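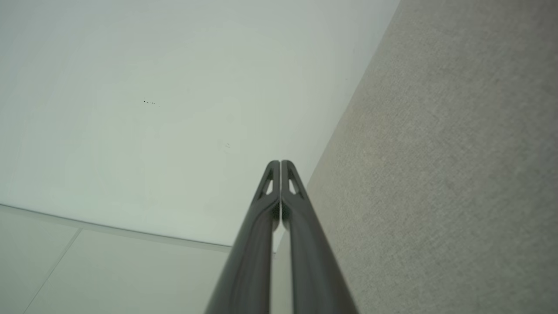

BASTLOW, Sep 16, 2024. Pleson, an independent paint testing shop, today released its report on interior wall paints sold as "true matte," and the short version is that shoppers should stop trusting those words on a can. The label sounds like a measurement. On most of the cans Pleson bought, it was a mood. Sheen is hard enough to judge by eye in dark colors, where a smooth gray surface with a soft highlight on it, like the left gripper finger in the picture at the top of this release, can pass for a different shade from the matte charcoal beside it. Put a dark gray on a living room wall with a window at one end and the same thing happens across 20 feet of drywall, at which point the homeowner has already paid for the paint.

Pleson tested 23 interior paints, all bought off the shelf at regular prices. No manufacturer supplied samples, paid a fee or saw the results ahead of publication. Each paint was rolled onto primed drywall panels in two coats, left for 72 hours, and read with a gloss meter from a low angle and from a steep one. The panels were then wiped down with a damp cloth and read again.

The second reading is where the word "matte" fell apart. Many of the paints started out flat enough to deserve the name. After the wiping, a good number had a shiny patch in the middle of the panel that could be seen from across the room. Several of those cans also carried the word "washable" on the front. Pleson does not dispute that they can be washed. It would like to know what the companies think the wall is supposed to look like afterward.

"I keep hearing that the new formulas fixed this," said Augustina Bawa, who runs the test room at Pleson. "Maybe one or two of them did. But I've been handed that same sentence with every new line of paint, and then I wipe the panel and there's the shiny spot again. I'd be happy to be wrong. Show me the panel."

The report also takes up price, though it stops short of a verdict. Expensive cans did not reliably beat cheap ones for flatness. They did tend to cover better on the first coat, and people painting over a strong color may decide that is worth the money. Pleson did not test coverage over wallpaper, over bare plaster, or on ceilings, and it warns against reading the report as if it had.

Pleson is just as doubtful about the small color cards given away in stores. The cards are printed or coated on smooth stock, and in the shop's view they say very little about sheen on a rolled wall, where the nap of the roller leaves a texture of its own. Dark grays, deep greens and navy gave the biggest mismatch between card and panel. Off-whites gave the least, and anyone painting a room off-white can probably ignore most of this report with no harm done.

The report has a section on touch-ups as well. Claims of "invisible touch-up" were checked by scuffing each panel, waiting, and then brushing on paint from the same can. Results depended heavily on the tool. A repair made with a brush on a rolled wall was easy to spot in nearly every dark color, whatever the label said. Repairs made with a small roller of the same nap did better. Pleson notes that this advice is old, free, and missing from the back of most of the cans it bought.

The shop has limits of its own to admit. Two coats on drywall in a clean room is a kind test. Panels were not exposed to cooking grease, pets, children or direct sun. A longer run is planned for January, in which up to 20 of the same paints will be kept on the wall and wiped on a regular schedule. Pleson is making no promises about what that run will show, and it asks that nobody quote the current report as proof that a paint will hold up for years.

For people who need to buy paint before then, the report suggests the following:

Buy the smallest can sold and put two coats on a large piece of scrap drywall.
Use the roller you plan to use on the wall.
Stand the piece next to the window and look along it in the morning and again at night.
Wipe one corner hard with a damp cloth, let it dry, and look again.
Keep the label or write down the batch number.

Pleson is also asking paint companies to print a gloss reading on the can, along with the angle at which it was taken. The number exists; somebody at the factory already measured it. Two companies told the shop they would consider the idea. Neither gave a date, and Pleson is treating the replies as a polite no until a can turns up with the figure on it.

The full report, with readings for every panel before and after wiping, is available free at the Pleson front desk in Bastlow or by mail on request. Panels may be viewed by appointment, and visitors are welcome to bring a damp cloth.

About Pleson
Pleson tests house paints, stains and sealers bought at retail. It takes no advertising and does not license its name for use on packaging.

Press contact: Augustina Bawa, Pleson test room, Bastlow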